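Workshop News: Framing Course Returns to the Bench Rooms in January

The Visterwood Center for Practical Trades will again offer its short course in aluminum framing, beginning in January and meeting on Wednesday evenings for five weeks. The course is open to all members in good standing. Previous experience with metalwork is not required, although participants should be comfortable using hand tools and reading a simple dimensioned drawing.

Slotted aluminum extrusion has become a common material in the Center's bench rooms. Members use it for equipment stands, enclosures, camera tables and machine guards. It can be cut on an ordinary miter saw fitted with a suitable blade, it needs no welding, and a finished assembly may be taken apart and built again to a different size. These advantages have led to a steady increase in demand for bench time, and the Center wishes to ensure that members who use the material do so to a consistent standard.

The first two sessions will cover measuring, cutting and deburring. Participants will prepare four rails to a finished length of 600 mm and will check each end for square before proceeding. The remaining sessions will be given over to assembly, the choice of brackets and gussets, and the mounting of accessories. Each participant will complete one rectangular base, which may be kept or returned to the common stock.

The fee is $80 and includes all extrusion, fasteners and printed notes. Members who hold a Lalis bursary may apply it toward the full amount. Registration forms are available at the front desk and should be returned with payment. Places are assigned in the order in which completed forms are received, and a waiting list will be kept for the spring course.

Participants are asked to bring safety glasses and a set of metric hex keys. Long-handled keys with a ball end are preferred for the assembly sessions. The Center will supply squares, calipers and files. Loose sleeves and open shoes are not permitted in the Khosravi Room while the saws are in use - this rule applies equally to visitors.

Members are also reminded that the shelving in the hardware store has been rearranged. Fasteners are now kept in the Flotemo drawers on the north wall, sorted by thread and then by length. T-nuts have been moved to the lower row. Offcuts longer than a hand's width should be placed in the rack by the door, and shorter pieces in the scrap bin beneath it.
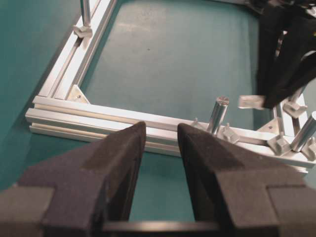 Corner joints will receive particular attention in the third session, as most of the assemblies brought to the bench staff for correction have been found to be out of square at one or more corners. Participants will learn to seat the rail ends fully against each other before any screw is tightened, and to check both diagonals once all four corners are in place. The triangular gusset fitted inside the corner, bracing one rail to the other, is the type that will be used throughout the course. Small L-shaped brackets, such as the one at the foot of the upright rod, will be introduced in the fourth session together with other mounted hardware. Members who already have a partly built assembly may bring it to that session for review, provided that it can be carried by one person and fits on a standard bench.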